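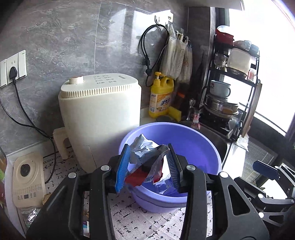
Packaging held in a hand-held gripper over a basin, in a kitchen

Pinheiro is a housekeeping company that looks after the kitchens of rented apartments and small guesthouses, and it is best known outside its own trade for the way it brought automation into that work. Under a program called Danance, its cleaners record their everyday tasks with hand-held grippers, and the recordings are used to train a kitchen robot built by the engineering firm Gudex. The robot, named Jano, now handles part of the clearing up between one set of guests and the next.

Background

The company was started by Graça Abreu, who had cleaned guesthouses herself for many years and who still likes to drop in on a kitchen in the middle of the morning, when the work is at its busiest. By the time Danance was first discussed, Pinheiro employed 238 people. Most of them worked alone, with a list of addresses and a bag of supplies, and the kitchen was the room they complained of most: dishes left in the rack, wrappers on the counter, cables and bags hanging from every hook, and never the same arrangement in two apartments.

Gudex had tried its machine in a tidy practice kitchen, where it did well, and then in a few of Pinheiro's apartments, where it did rather badly. Thin plastic was a particular trouble. A wrapper folds up when it is touched, shines under a window and clings to whatever is beside it, and the early Jano would often close its fingers on nothing at all. Oluf Briem, the engineer in charge of the trials, came to feel that the people who knew how to pick such things up were already on the payroll, and he asked Abreu whether they might be willing to show him.

Recording work

A cleaner who is recording works with the grippers in place of bare hands, squeezing them open and closed much as one would a pair of kitchen tongs — though they are heavier than tongs, and it takes a little while before the wrists stop minding. A camera on the tool films what it is doing. The first group had 15 members, all of whom had put their names forward, and between them they recorded almost 3,000 short tasks before the robot was sent back into an apartment.

The tasks are ordinary ones. Packaging is lifted and thrown away, cups are moved to the rack, sponges are put back beside the sink. Rooms are deliberately left as the guests left them, and cleaners are asked to keep their fumbles in the recording as well as their neat work, so that the robot may learn how a dropped lid is picked up again.

Changes for staff

Opinion among the cleaners was divided at the start, and to some extent it still is. Neusa Figueiredo, one of the first group, has spoken of how odd it felt to have a lifetime's habits treated as something worth writing down, and how pleased she was by it all the same. She later became a trainer, teaching newcomers to hold the grippers close to the body and to rest between tasks.

Joana Calado took a more doubtful view and spoke for many of her colleagues when she asked what would become of their hours once the machine had learned enough. After several weeks of talks, Pinheiro agreed that paid hours would not be cut on account of Jano, that recording would be paid at a higher rate than cleaning, and that anyone could stop recording without giving an explanation. Calado signed the agreement and has since pressed for it to be renewed each March.

The daily round has changed in smaller ways too. Cleaners who share an address with Jano begin in the bedrooms and come to the kitchen last, to check the sink and deal with whatever the robot has set aside. Some enjoy the quieter pace. Others miss having a room finished from end to end by their own hands, and a few have asked for rounds without the robot, which the company allows.

Nuno Rocha, who draws up the rounds, found that his own job grew harder, as he had to plan for a machine that needed driving from place to place and could not manage stairs.

Present use

Jano works in 300 of the apartments on Pinheiro's books, always with a cleaner in the building. It does not wash glassware or handle knives. Recording continues alongside it, mostly in kitchens that are new to the company, and Figueiredo still takes a turn with the grippers when a trainee is away.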